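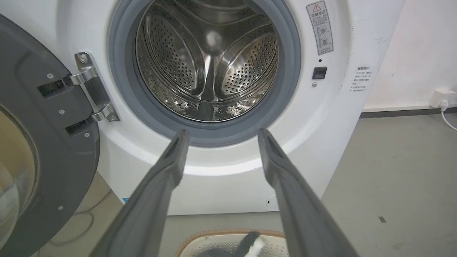

滚筒洗衣机洗完之后,为什么门不能马上打开?
门锁断电后需要一段释放时间,机身提示写的是1到2分钟,等门锁指示灯熄灭再拉门即可。

Plulis白色滚筒洗衣机使用评测
作者:Rodrigo Esteban

本文评测的是Plulis的入门款滚筒,购自Gallardo电器店,八月安装,至今每周洗3次左右的量没有变过,以棉质床品和工作服为主。评测内容限于结构、门锁、噪声和日常维护,不涉及烘干,该机型没有这一功能。

一、筒体与门封
内筒为不锈钢,筒壁满布小圆孔,内侧有凸起的提升筋。提升筋的棱线过渡平缓,手沿筒壁摸一圈没有刮手的毛刺,洗针织物未见勾丝。筒口一圈灰色橡胶门封较厚,弹性足,翻开褶边时需要用一点力。褶边下部容易积水和积线头,这是滚筒的通病,每次洗完用干布擦一遍,用时不到一分钟。连续两周不擦,褶内会出现异味。

铰链为金属件,门向左开。对于右侧靠墙的安装位置,这个方向较为顺手;左侧靠墙则会影响取衣,购买前应先量好开门所需的空间。目前不支持换向。

二、门锁
门锁受口在筒口右侧的前面板上,方形,黑灰色。关门时需推到底,听到一声清脆的咔嗒才算到位,力度不够时程序不启动,面板报门未关。这一点对习惯轻手轻脚的用户不太友好,头几天误判了2次,以为是进水故障。

洗涤结束后门锁延时释放。实测多数情况在两分钟内解锁,高温程序之后偏长。延时期间拉门没有任何反应,也不会报错,唯一的依据是指示灯。该灯很小,白天在强光下不易辨认,建议下一代产品加大。

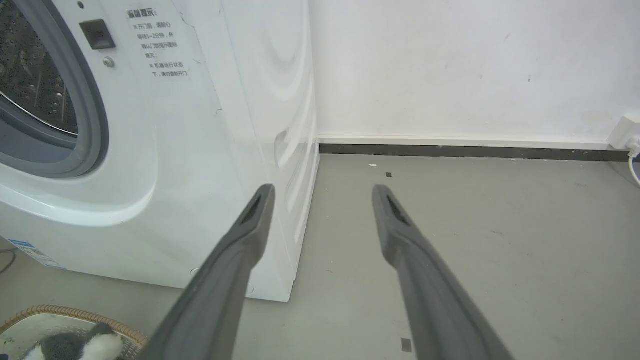 前面板“温馨提示”:开门前请耐心等待1-2分钟,机器运行状态下请勿强制开门。

三、箱体与放置
侧板为亮面白色,压有弧形凸纹。凸纹的作用是提高大面积薄板的刚度,脱水时侧板的共振比家里原先那台平板侧壁的旧机小。用手掌贴住侧板,高转速下仍能感到振动,但没有蜂鸣声。亮面容易留指纹,湿布可以擦净。

机器直接放在地面上,未加垫。调平用了Sudura水平尺,前后、左右各校一次。四脚锁母拧紧之后再复查,否则拧紧过程本身会带偏。调平前脱水噪声在一米处测得81分贝,调平后明显下降,但手头的手机软件精度有限,后一个读数不列出。

安装费未包含在机价内。Gallardo的师傅只负责接管和试水,调平需要自己要求。

四、过滤器
过滤器在前面板右下角,圆形白色盖板。位置低,拧开前须在下方垫毛巾或浅盘,残水量不大,但足以流到墙根。盖子拧回时螺纹容易错位,应先反向转小半圈找到起始点,再顺时针旋紧。第一次清理取出的是线头和一枚纽扣,第二次只有线头。建议每月清理一次。

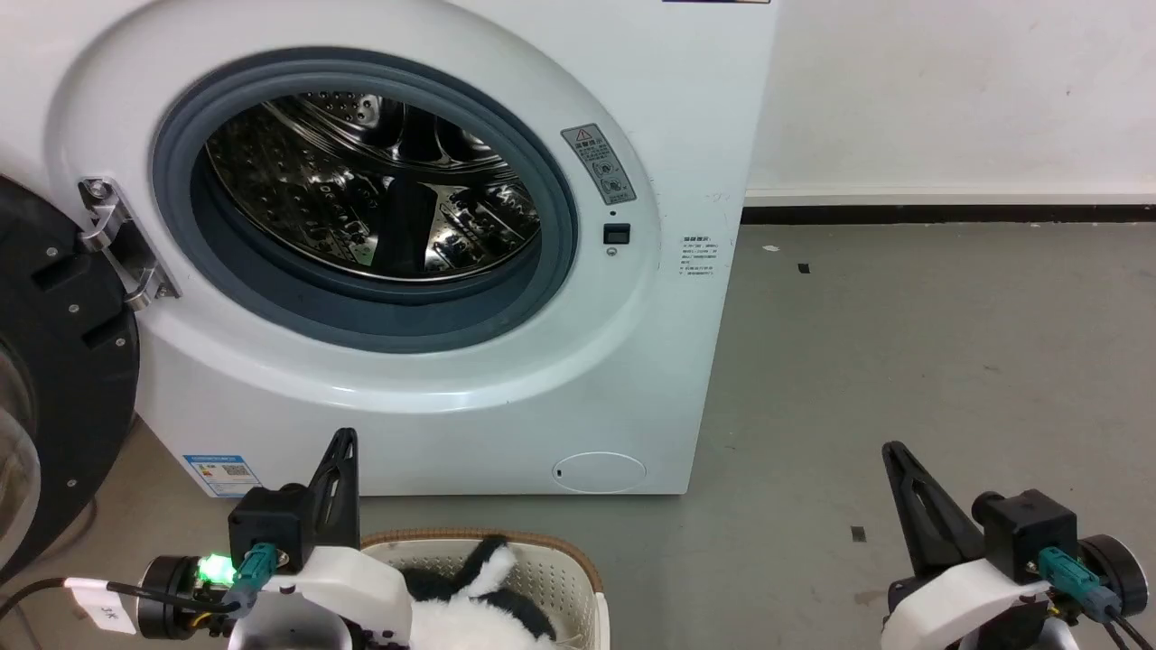

机身正面:筒口右侧为警示标签和门锁,右下角为过滤器盖,左下角为能效标识。

五、标识与说明
前面板上的中文标识较多,包括警示三角、圆形图标和几行灰色小字。灰字印在白底上,对比度低,老人阅读有困难。相比之下“温馨提示”的标题为粗体,容易找到。随机说明书的程序表排版混乱,棉麻与混合两个程序的时长印在同一栏,需要对照面板才能分清。

六、与Skellolside同级机型的差别
同价位另一选择是Skellolside的滚筒。其过滤器盖位置略高,清理方便一些;门封较薄,翻擦省力,但转角处更早出现发黑。两者洗净表现无明显差距。Plulis的实付价为765元,低于Skellolside,差额基本等于一次上门安装的费用。

评分
结构:良
门锁:中,指示灯过小
噪声:良,前提是调平
维护:良
说明书:差

适合左侧有开门空间、能接受等待解锁的用户。习惯中途添衣的用户应选择带添衣功能的机型。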